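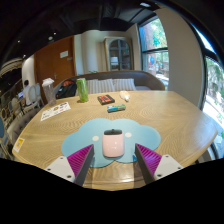

Progress report, 06/05/2019
Project: Plorer grasp planner
Prepared for: Kereama program office
Prepared by: Jerome Agbayani, Bultadley

Work this period went into the grasp planner and the replay tool. The planner now takes hand-held gripper recordings directly, so the conversion step we used in March is gone.

The test set holds 282 recordings of small tabletop objects. We held back 59 for evaluation and used the rest for tuning. Jaw opening is now estimated per frame from the wrist view. It works well on plain backgrounds and less well on strong wood grain, where the edge detector still picks up false contours - a fix is in review.

Planning time was over budget at the last report. It now stays under the 200 ms limit on the Flelis controller, with the collision check running at 100 Hz. The replay tool can step through a recording and show the planned grasp next to the human one.

Open items
- Lidded containers: the planner sometimes picks the knob when we want a side grasp.
- Time stamps drift on long recordings. Cause not yet found.
- Operator notes for the replay tool are half written.

No change to budget or staffing.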